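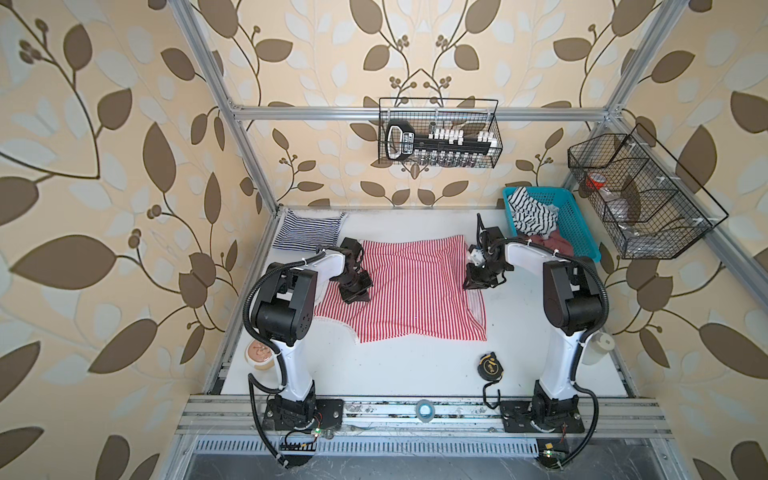 Augustina Asamoah
@augustinafolds

Folding striped shirts, a thread. I did a lot of laundry in September and most of it had stripes on it, so these are my notes.

2/ Stripes are easier than plain fabric if you let them help. A vertical stripe gives you a fold line for free. Pick one on the left and the matching one on the right, same distance from the middle, and fold on those.

3/ Red and white thin stripes are the fussiest. The lines are close together and if you drift over by one you won't see it until the whole thing is folded and the front looks crooked.

4/ So spread it out wide first. All the way. Smooth from the middle toward the sides, then down to the hem.

5/ Bottom corners curl. Mine do anyway, especially the left one on anything with a contrast hem. Flatten the corner with your palm before you start. If you fold over a curl it stays curled in the drawer.

6/ Navy and white horizontal stripes are a different job. The side folds don't matter much, but the last fold from the hem up should land on a stripe. I use the third navy one from the bottom on my Gallow shirts.

7/ I don't go for a perfect rectangle. A rough one is fine. It goes in a drawer and somebody pulls it out from the bottom of the stack the next morning.

8/ Finished ones go to the far left corner of the table. Unfolded stay in the basket on the right. I used to pile both on the same side and refolded things I had already done.

9/ Someone asked about the basket. Turquoise plastic, grid sides. Holes are good, air gets in. It does fit more than you think if you just heap things, but then the bottom layer creases.

10/ Black and white stripes go in last so they come out first. They show lint. I like to do them while I still have the patience to pick it off.

11/ Dusty pink is my problem color. It isn't a red and it isn't a white. I wash it with the grays now. The Ackah label says cold and I follow it.

12/ Wire mesh shelf on the wall over the basket: worth having. The compartments keep small stuff off the table. Cups and plastic bags end up in there too, which was not the plan.

13/ Yes, the leaf wallpaper stays. Brown and pale blue-gray leaves, berries, all of it. I have been asked to paint over it and the answer is no.

14/ White tabletop is good for this, except for white hems. You lose the edge. Feel for it with a finger and go from there.

15/ For the person in Gidurside with 3 kids in the same striped school shirt - put a dot of laundry marker inside the collar, one dot for the oldest, two for the middle, three for the youngest. Add a dot when it gets handed down.

16/ Towels next. Different thread.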